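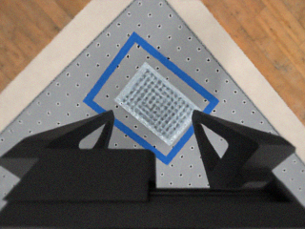
Talk notes, cell upkeep – Munshi workshop

Start with the fingers! Everybody wants to talk about code, and I get it, but most of our bad days on the Pruvemel cell came from a finger tip that had worn down a little. We check both tips every 800 picks now, and it takes 9 minutes.

Slow down for this part. Tape goes down square to the hole rows – always. Count holes from the corner, then press the strips flat.

Clear parts are my favorite headache. Ask who has tried them, wait for hands.

Full service at 3,000 picks: finger screws, cable, zero the jaws, run 11 test grips with the arm at half speed. Log it on the Clirnetti sheet.

Leave time for questions about spare fingers.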